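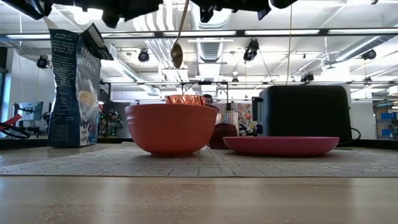 Breakfast end of the table, toaster included

Frosted Flakes box: how do you keep the crumbs off everything?

Posted by Gudwood, 14 Jul 2018

I have a light wooden table with a grey-and-white woven placemat on it, and the placemat has become the place where breakfast lives. Cereal box with its flaps bent back, orange bowl, pink plate, red mug, a ridged glass, black toaster. It all fits, in the sense that luggage fits if you sit on it.

Two problems. The wood collects little white crumbs faster than I can wipe them up, and the weave hides whatever the wood doesn't get. Also, the toaster cord has nowhere sensible to go. I'd like to leave things set out between meals and I don't have a cupboard to spare. Do I need a tray, a bigger mat, or better manners?

Gresis
3 replies, 900 profile views

Move the toaster first. It's the only thing there that makes crumbs for a living. Put it at the end nearest the outlet with a baking sheet under it, and empty the crumb tray once a week (unplugged, cooled down, over the trash and not over the sink, which I learned in September).

For the mat, take it outside and shake it. Don't wipe it, you'll just push the crumbs down into the weave. If they're stuck, lay it face down on a towel and smack the back with a wooden spoon. Very good for the mood.

Then fold the cereal flaps shut and roll down the bag inside. A clothespin holds it. I bought a set of 6 fancy clips and can find one of them.

The cord can be gathered behind the toaster with a twist tie, as long as you don't wrap it tight or let it touch the sides.

Gukari

better manners

Ma

Agree with moving the toaster, don't agree about the baking sheet, mine slid. I use an old cork board. Also stand the box in a cabinet on its side if it won't fit upright, flakes don't care. Is your mat cotton or the plastic kind? If it's plastic you can just rinse it.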